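Home | Guides | Desk & Office | Ask

Filed under: Cleaning, Small Desks

Clearing a desk in 31 minutes

Set a timer. Phone in another room.

First, everything off. Floor is fine. Wipe the top, let it dry, then put down paper if the surface scratches easy. Brown wrapping paper works, tape the corners underneath.

Paper pile next. Three stacks: pay, keep, bin. Don't read anything. I had up to 200 sheets the first time, mostly old Stemard catalogs, and reading them is what kills the hour.

Cables. Unplug all of them, plug back only what you use this week. Label the rest or you'll be guessing in June.

Now put back the big stuff only. Laptop, mouse, lamp, one box for the small junk. One box! When its full, something goes. 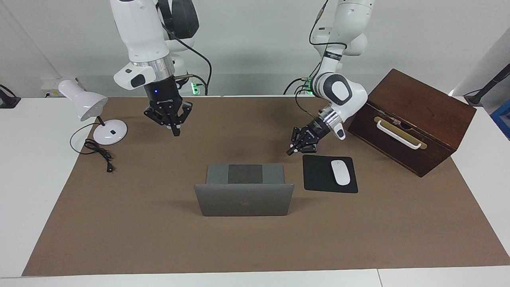 Waltraud Kettler wrote in that the box should have no lid, becuase with a lid she just stacks mail on top of it. Fair. Mine has a lid and yes, mail.

Last: pens. Test each one on scrap, toss the dead ones. Stop when the timer goes, even if the drawer isnt done. Drawer is its own day.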